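Meet the Skastico Practice Arm
A guide for young readers, from the Duvelholm Learning Library

A robot arm is a machine that can reach, turn and hold things. Many factories use robot arms to put small parts together. Learning to guide one takes practice, and a real arm can cost a great deal of money.

Skastico is a computer program that lets schools practice without buying an arm. Everything in it is drawn by the computer. The arm, the table and the floor behave much as real ones would, but a mistake does not break anything.

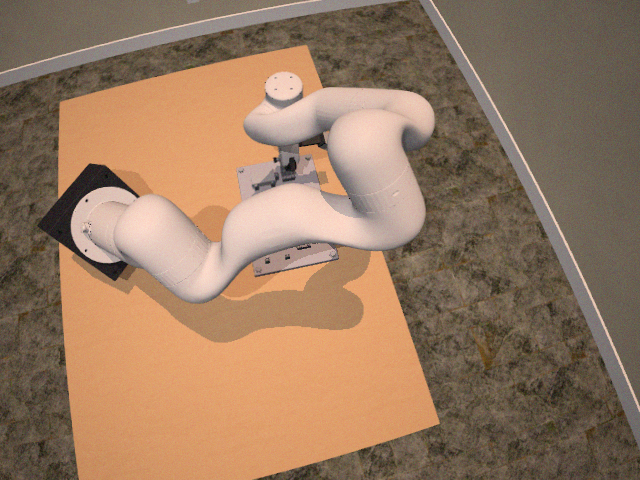

Each lesson in Skastico gives the arm a small job. Students write short instructions, called commands, and then press Start. If the arm goes the wrong way, they change one command and try again. The school kit has 20 lessons, and each one takes 12 minutes or less.

What are the parts called?
The base holds the arm in place. The shoulder and elbow bend, much as yours do. The wrist turns the gripper, and the gripper works like a hand.

Who can use it?
Skastico is made for students in grade 5 and up. An adult must set up the program before the first lesson. Manuela Pace, who teaches at Kikurstead School, advises students to work in pairs, with one person typing and the other checking each command.

Schools may ask the Library for a trial copy in October.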